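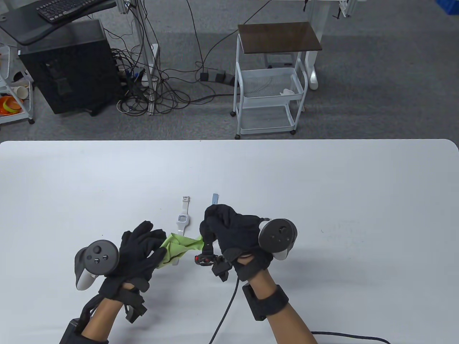 Wristwatches in Everyday Use: Wearing, Cleaning and Repair in Altuneck
Student project report, Grundell College
Submitted 05/06/2020

1. Introduction

Many people carry a phone which shows the time, and still the wristwatch has not disappeared. In this project I wanted to learn why the residents of Altuneck continue to wear a watch, how they take care of it, and what they do when it stops. My interest in the topic came from my grandfather's watch, which was given to me with a broken strap and which I did not know how to repair.

The report does not discuss smart watches. They have a different lifetime and their owners would need different questions.

2. Method

A paper questionnaire was delivered to 983 households in the two neighbourhoods nearest to the college, and 766 were returned. The questionnaire had one page. It asked if the person owns a working watch, how often it is worn, how it is cleaned, and where it is taken for repair. I also visited the repair counter at Tosh, in the shopping centre, and was allowed to read the price list and to ask questions during a quiet afternoon in April.

The answers were sorted by hand. Where the handwriting was not clear I left the answer out.

3. Reasons for wearing a watch

The most common reason was habit. People wrote that they feel undressed without it. The second reason was work: nurses, bus drivers and kitchen staff cannot always take a phone from the pocket. Several people who work with their hands wrote that they take the watch off before putting on gloves, as the cuff pushes the crown into the skin. Others keep it on and complain of scratches on the glass.

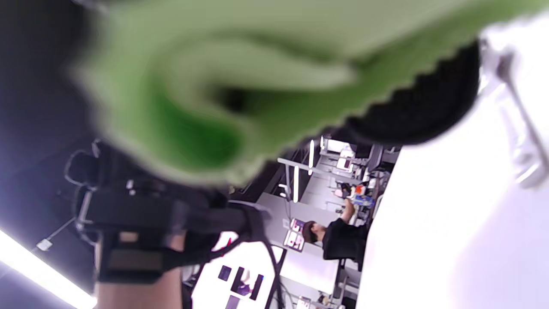
Figure 1. Knit work glove in light green, with black rubber coating on the palm and fingertips.

Colour and style were mentioned less than I expected. Black was the favourite colour for a strap, and a few younger people preferred white, although they said that it becomes grey near the buckle.

4. Cleaning

Only 139 persons answered that they clean their watch regularly. The usual method is a dry soft cloth. Some use a drop of dish soap on a rubber strap and an old toothbrush for the links of a metal bracelet. Leather should not be made wet, but many owners did not know this and asked me about it on the back of the page.

The Randuva care leaflet, which the counter gives free of charge, recommends to wipe the case back first, where sweat collects, and to finish with the glass. It also says to check that the crown is pushed in before any water comes near.

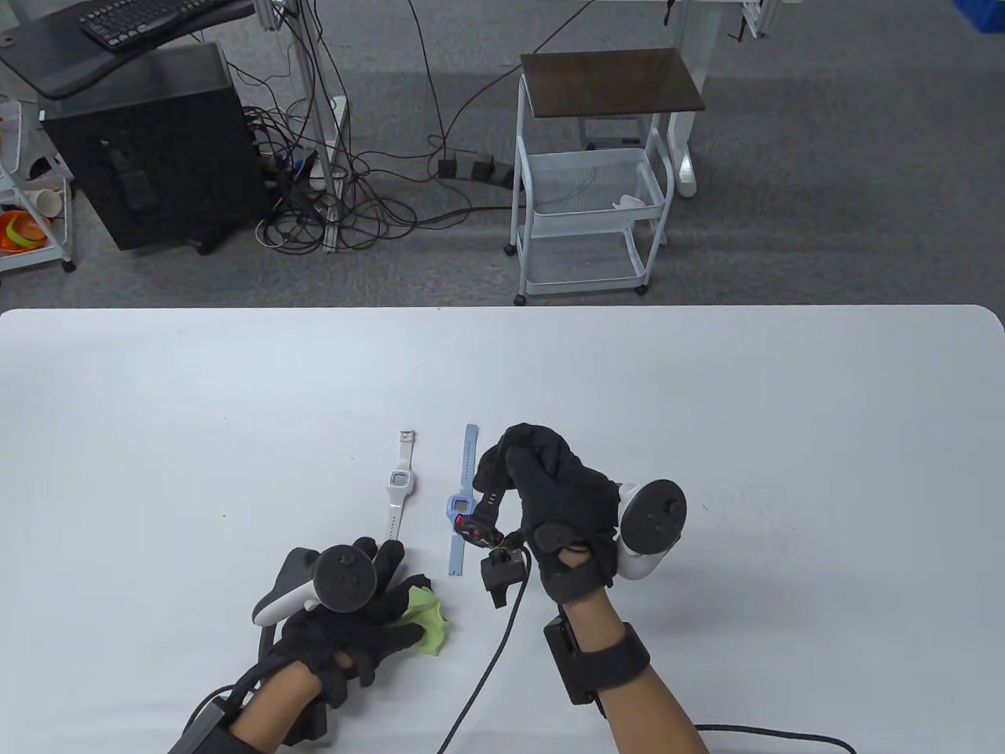 Figure 2. Black wristwatch and a lime-green cloth on a white table.

5. Repair

Battery replacement is the most frequent job at the counter, followed by straps and spring bars. A new gasket costs extra and most customers refuse it. Watches which need a new movement are often not collected again, for the price of the labour is higher than the price of the watch.

6. Limits of the work

The two neighbourhoods have many older residents, and this has probably influenced the answers on habit. I should also have asked the age of the watch. A second questionnaire with this question is planned for the autumn term.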